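**Ticket 867 – folding cell, returns bench, Feltlow site**
Opened by: Rostam Soltani
Assigned to: Costel Grecu
Status: open, fix on trial

**Sun 1 September, Rostam**

Cell stops with "grasp not confirmed" on T-shirts. Jumpers and towels go through lovely, so please don't switch it off! The late shift would be gutted. We used to fold every return by hand and now two of us get to do repairs and stain checks instead, which is the bit of the job I like.

11 stops on the last run, all on cotton tees. Usually it's the right arm, going for a hem or sleeve close to the rim of the white table.

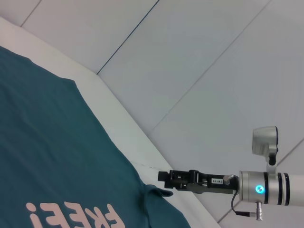

I've tried restarting the cell, wiping the jaw tips and slowing the approach. Slowing it helped a little. Pulling the shirt further in by hand clears the stop every time, but then one of us is standing there all shift minding it.

**Costel, reply 1**

Great notes, thank you. Two things to try:

1. Set `edge_margin` to 31. It's still on the value from February, before we had the bigger table.
2. Turn on `two_hand_lift`, so both arms have hold of the cloth before anything gets folded.

If an arm can't find a good corner it should now ask for help on the screen and carry on with the next item. Manual section for the lift is in the Morkis handbook, and the page you want is this one: 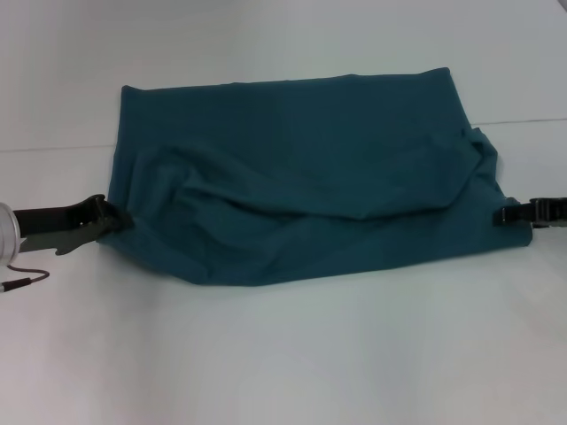 *Morkis Handbook, p. 106*

Read the note on cloth that bunches up between the jaws. The fold planner wants the cloth fairly flat, so give it the extra smoothing pass even though it costs a few seconds.

**Rostam, reply 2**

Both changes in. Much, much better – one stop in the whole evening, and that was a vest with a twisted strap. Pană on nights wants to learn the settings screen herself, can she have a login? She spots a bad grasp before the cell does.

**Costel, reply 3**

Login made for Pană. Leaving this open until Huvholm have run the same settings on their bench.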